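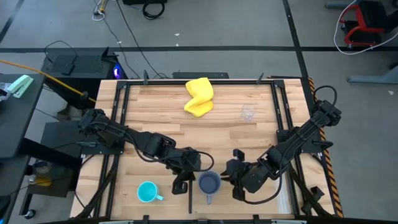

Kitchen all-rounder wanted, Zoris Cafe, Atbridge

We're a small, friendly cafe on the Flultau road and we're looking for someone cheerful to join us for 3 mornings a week, with the odd extra shift when the school holidays get away from us. You'd be making sandwiches and slices, running plates out, washing up, and having a yarn with our regulars (some of whom have been coming in since before we painted the place).

You don't need a certificate or years behind you - we'd much sooner teach a kind person how to poach an egg! Two of us started here with no experience at all and we're still at it. Award wages, a proper lunch, and all the leftover banana bread you can carry home.

Please drop a short letter in to Anju Sandhu at the counter, or post it to 252 Bhardwaj Street, Atbridge. Letters by January 17, 2019, please, and tell us which mornings suit you.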